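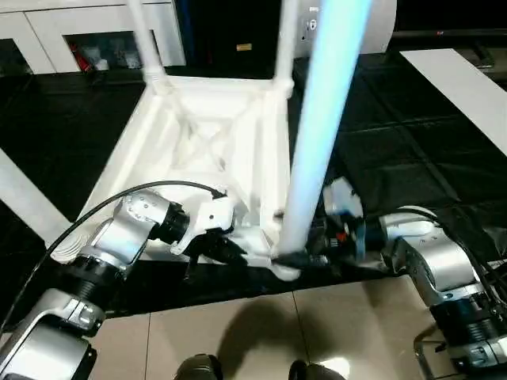
Putting the plastic stools together

The new stools for the Grumside reading room come with the legs separate from the seat. If you are helping set up on Monday, start by laying down a floor mat. The tile is hard and the white plastic scuffs easily.

Work with the underside of the seat facing you, so you can see the molded X. Each leg goes in at a corner. Push it in straight and turn it until it stops. Hold the seat by its edge with one hand and the leg close to the joint with the other. Holding the leg at the far end tends to make it go in crooked.

Allow some 40 minutes for a set of 4. Spare legs are in the Canik box at the Stesgate desk.

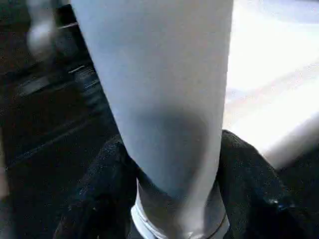 Grumside & Stesgate Newsletter, No. 623, page 3

Before you stand a stool up, check each leg from top to bottom. The surface should be smooth, with no splits. Give every leg a light pull, then set the stool on the tile and press on each side of the seat. If it rocks, turn it back over and seat the legs again.

Cracked parts go in the return bag, not the trash. Fabbri will exchange them through the end of January. Finished stools can be left along the wall by the coat hooks.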